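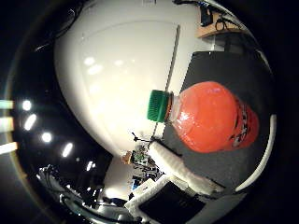

Figure 1. Sauce bottle with green screw cap, lying on its side.

Student Projects > Packaging and Materials > Reports

Handling and Storage of a Screw-Cap Sauce Bottle: Upright and Horizontal Positions

Caroline Magesa
Thursday, October 10, 2024

1. Purpose

The project looked at how a plastic sauce bottle with a screw cap behaves when it is stored standing up and when it is stored lying down. The question came from a packing exercise in March, in which mixed groceries had to fit into a shallow crate. Tall bottles were the main problem in that exercise. They either stuck out above the crate or had to be laid flat, and the class had no data on whether laying them flat caused leaks at the cap.

2. Materials

The test item was a plastic bottle with a green cap and red to orange-red contents. The cap has fine vertical ridges around the rim for grip. A short clear neck joins the cap to the body, with a thin ring where they meet. The shoulder is rounded, so the bottle has no flat face to rest on when it is laid down.

Other materials were a kitchen scale, paper towels, a ruler, masking tape, and a shallow crate supplied by Covov. The cap was tightened by hand at the start of each trial. The Mazurek torque tester listed in the proposal was not available, so cap tightness was not measured. This is the largest weakness in the method and is discussed in section 5.

3. Method

Each trial used one storage position and lasted 30 minutes. At the start, the cap and neck were wiped with a dry paper towel and the bottle was weighed. The bottle was then placed in position and left alone. At the end, a fresh towel was wrapped around the cap for 25 seconds and checked for color. The bottle was weighed again before the next trial.

For the horizontal trials, the bottle was laid down and allowed to settle before timing started. Tape was placed on the surface at the base and at the cap to mark the starting position. Any movement away from the tape was measured with the ruler at the end. The tape was removed between trials.

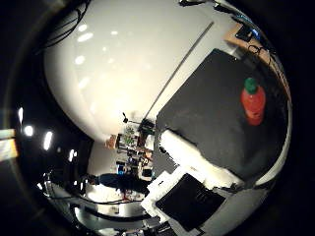 For the upright trials, the bottle was set down clear of other objects so that it could be picked up from any side. It was then lifted by the body, moved 40 centimeters, and set down again. The move was added after the first session because a bottle in a crate does not stay still in real use. The same move was made in the horizontal trials, with the bottle gripped around the middle and kept level.

4. Results

No color was found on the towel after any upright trial. The horizontal trials gave the same result, except for 2 in which a faint orange mark was found on the towel. In both cases the cap had been removed and replaced just before the trial. The scale showed no change in weight, but its smallest step is one gram and a mark of that size would be well below it.

Rolling was a bigger problem than leaking. On a bare surface the bottle moved off its tape marks when the table was bumped. In the Covov crate it could only turn until it met the side wall - the contents were then held steady.

5. Discussion

The marks most likely came from sauce left on the threads when the cap was replaced. A leak through a closed cap cannot be ruled out, as tightness was not controlled. Wiping the threads before closing would separate the two causes and should be part of any repeat.

The upright position is easier to handle. The cap is on top, and the body can be gripped at any height. The cost is headroom. The Esteo shelf plan used in the March exercise allows one level of upright bottles in the space that would hold a low crate and a tray above it.

6. Further Work

The trials should be repeated with a measured cap torque and a longer storage time. A Groltetti divider insert has been requested for the crate, to test whether it stops rolling without adding height. Room temperature should also be logged, as thicker sauce may take longer to reach the threads.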